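# Saturday at the Nestden workshop

I drove out to Skundthorpe for the October open day at Nestden, where members share the space and the tools. 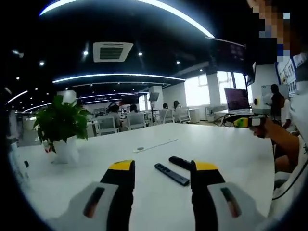
Nuria Bogale has spent 22 evenings on the Prurno, a hand-held gripper she builds from printed parts and cheap motors. Her costs so far come to $3485, most of it spent on cameras and on housings she later threw out. The current version has light grey housings and black fingers with yellow tips, and she says the colour was chosen so the tips are easy to pick out in the recordings. The bench work that day was on a big white table, with two black remote controls as the objects and a potted plant off to the left. Remotes are harder than blocks, in her view. They are flat and slide when the grip is off centre.

Visitors could try it after 2 pm. My first few goes were poor. I closed too early and pushed things along the table. Keeping the wrist level helped a lot.

She is on her third finger design. The first was too stiff, and the second split near the base. The drawings are kept in a shared folder called Catacutan, which members can copy from.

Parking is on the street and fills by mid-morning. Bring your own lunch.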